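Stundine Indoor Play and Party Rooms
Monthly walk-through, Jildale site
Month: November
Start: 7:40 am, before opening
Mark OK / FIX / WATCH, comment after the dash.

ENTRANCE AND LOBBY

Front door closer - FIX. Slams. Adjusted last month, back to slamming. Need the Diekmann people out, not another turn of the screw.

Door mat - OK. Lies flat, no curled corners.

Shoe cubbies - WATCH. Left unit rocks when you lean on it. Wall bracket is there but one screw is spinning in the drywall. Needs a proper anchor.

Exit sign over front door - OK. Lit, test button works.

Floor by drinking fountain - FIX. Damp again. Wiped it, came back inside ten minutes. Cone out. Plumber called, no answer yet, try again after lunch.

MAIN PLAY FLOOR

Foam tiles - WATCH. 2 tiles lifting by the slide, swapped with spares. Down to 3 spares in the closet, order more.

Slide - OK. Seams smooth, bolts capped. Ran my hand down both sides.

Climbing wall - FIX. One hold near the top turns by hand. Taped off that column till its tightened. Rest solid.

Netting - OK. One old repair by the corner post, still tight.

Ball pit - OK. Raked to the bottom. Found a sock, a hair clip, and a granola bar. Pit goes on the cleaning sheet for Wednesday.

Padding on posts - WATCH. Velcro getting tired on the post by the party room. Kids pull it down. Maybe straps.

SMALL TOYS AND BINS

Bins - OK for cracks and sharp rims. Clear ones only from now on, please. Staff can see what's in them without dumping everything on the floor.

Blocks - WATCH. Check corners for splinters and chips, wipe down anything smudged. If it doesn't wipe clean it goes in the reject box and not back in the bin.

Cords and ropes - FIX. Jump ropes are not to be stored in with the toddler toys. Said this in the last one too. Hooks are up behind the desk, use them.

Cups - OK. No cracks found. Nest them after washing.

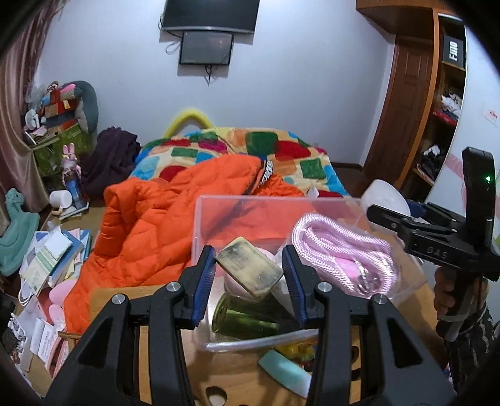
Yellow block with gray smudges; braided rope and green cup in the clear bin.

Small parts tube - OK. Tube is in the desk drawer. Anything that fits inside it comes off the toddler side, no arguing.

Battery toys - FIX. One battery door missing its screw. Pulled it. Check the rest when you get a minute, I only got through one shelf.

PARTY ROOM

Tables - OK. Legs locked.

Chairs - FIX. One with a split seat, it pinches. Out by the dumpster with a note on it. Don't bring it back in, someone did last time.

Outlets - WATCH. Covers all in except the one behind the fridge. Can't reach it without moving the fridge, but still.

Fridge temp - OK. 40 on the dial thermometer, right at the limit. Turned it down a notch, recheck at close.

Occupancy card - FIX. Fell off the wall again. It says 84 for the whole floor, party room included, so don't book two big groups back to back with no gap. Needs a frame and screws, tape dosen't hold.

RESTROOMS

Hot water - OK. Not scalding, ran it a full minute.

Changing table strap - FIX. Buckle cracked. Urketti part, on order. Table folded up and signed out of use.

Step stools - OK. Rubber feet all on.

BACK HALL AND FIRE

Extinguishers - OK. Needles in green, pins in, tags current.

Rear exit - FIX. Stroller and a stack of boxes in front of it. Moved them. This door stays clear ALL the time, deliveries too.

First aid kit - WATCH. Low on small bandages and no ice packs left.

Emergency lights - OK. Held through the test.

CARRY OVER
Front door closer
Leak at fountain
Climbing hold
Strap buckle, waiting on part

Finished 9:15. Copy in the binder, copy taped inside the office door.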